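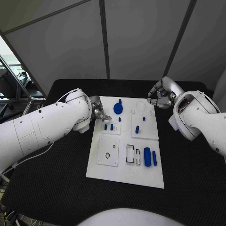

Gladys Ticona pergunta se a folga de 2 mm na junta de dilatação do piso chega para o armazém da Carhuamaca. Não chega.

O pano tem 6 m entre juntas e apanha sol direto desde janeiro. O selante Kerach trabalha bem, mas só colado às duas faces. Colado também ao fundo, rasga.

Cordão de fundo primeiro, selante depois. Profundidade: metade da largura.

Cortei a junta 2238 na segunda passagem. O disco saiu do alinhamento junto ao pilar e vou ter de refazer o bordo.

Pesquisar neste perfil

Recentes
Cura do betão em tempo seco
Primário Skellar: rendimento

Contacto | © Bultenell | Voltar ao topo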